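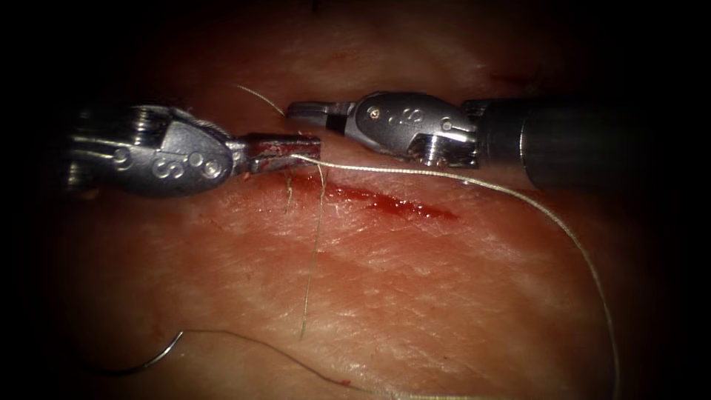 Suturing Trials on the Derncombe Bench: Progress Report

Jul 31, 2023

The suturing work at the Derncombe shared workshop has now reached the stage at which both arms are used on tissue. This entry records the state of the build for members who follow the project and for those who have asked when the bench will be free again.

The question under study is the handover. One instrument keeps the thread in closed jaws, and the other is brought in from the opposite side with its jaws slightly open, close enough to take over. On foam the exchange gave little trouble. Tissue is less forgiving: the surface is moist and shiny, the cut bleeds, and loose thread settles wherever it likes. A long curve of thread lying across the field, with the needle resting at the far end of it, is the normal state of affairs between stitches, and the control software must be able to cope with it.

Changes made since March

The controller, which is referred to in the build notes as Sovano, was rewritten to treat the two arms as separate devices with a shared clock. Under the earlier arrangement a fault on one side stopped both, and the thread was pulled on more than one occasion. Each arm now holds its position when the other reports an error.

The cable drives were also rebuilt. The original spools, made on the workshop lathe, were slightly out of round, and the error showed up at the jaws as a small wander during slow moves. The replacements were cut at Crăciun, whose shop kindly allowed the use of its better machine. Motion logging was raised to 2000 samples per second at the same time, and the log files have become large enough that they are moved off the bench computer every evening.

Lighting remains unsatisfactory. The center of the work area is bright and the margins are very dark, so that the shaft of an instrument can be hard to follow toward the sides. The glare from wet tissue and polished metal makes matters worse for the tracking code. A diffuser from the Bresine build has been set aside for testing.

Outstanding items

Grip force on the left side is still set by hand. The thread in use is braided in appearance and pale, and it shows poorly against pale tissue; a darker thread is on order. Cleaning of the jaws after each session is the responsibility of the operator and is to be entered in the bench log.

The bench stays reserved for this work through the next round of trials. Requests for time on the lathe are not affected.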